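Reading a Floor Plan for Daylight
Session 4 handout, Home Additions and Remodeling

Welcome back! Last week was foundations, and I know some of you found the frost line math a slog, so tonight is the fun part. We're going to talk about where the light comes from, how much of it you want, and what your windows do with it once it's inside.

Start with the compass. Before you sketch a single wall, mark north on your plan and then mark it again on every tracing you make (I have seen people flip a tracing and design a lovely breakfast room facing the neighbor's garage). South-facing rooms in our part of the country get sun all winter, and it comes in low and deep. In January it can reach the back wall of a room 14 feet deep. East rooms are bright early and calm by lunch. West rooms are the tricky ones! Gorgeous at five o'clock, and hot enough in summer to make you regret the big picture window.

Glass area. For our class project, the Katene house, the sunroom floor is 300 square feet. Work out the glazing as a share of floor area for each of the three layouts you were given, then write one sentence on how each room would feel at breakfast and at dinner. Please do write the sentence. The ratio alone won't tell you whether anyone will want to sit there.

Window height matters more than most people expect. Raise the head of a window and the light travels farther into the room. Widen the same window and you mostly brighten the area near the glass. Try it with the cardboard model and a flashlight, it's a terrific little experiment and takes five minutes.

Surfaces. Pale ceilings do a huge amount of work, so keep them pale. Floors can go darker without much loss. Shiny finishes throw light back in patches, and matte ones spread it softly, so think about where people's eyes will be when they're sitting down. 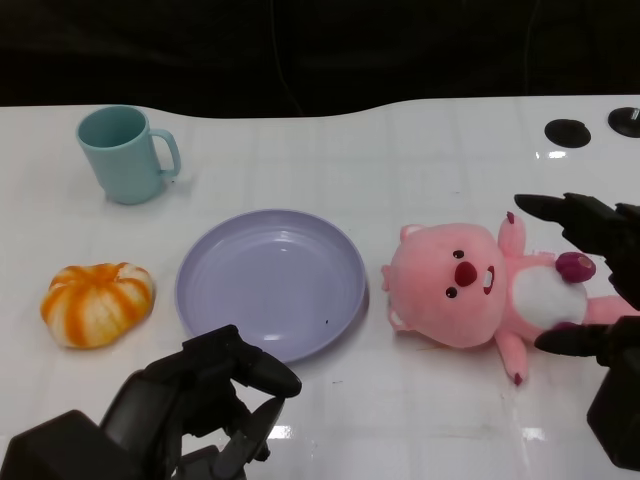 Vaughan Merrick asked whether a skylight would fix a dark middle room faster than any of this. Often, yes! A skylight gives you a lot of light for its size, but it also loses heat on winter nights and it needs careful flashing. We'll do a full roof section in Session 6, so hold on to that question.

For next time:
Finish the three Katene layouts, with north marked on each.
Read pages 14 to 21 in the course packet.
Bring tracing paper and a soft pencil. We'll be drawing shadows.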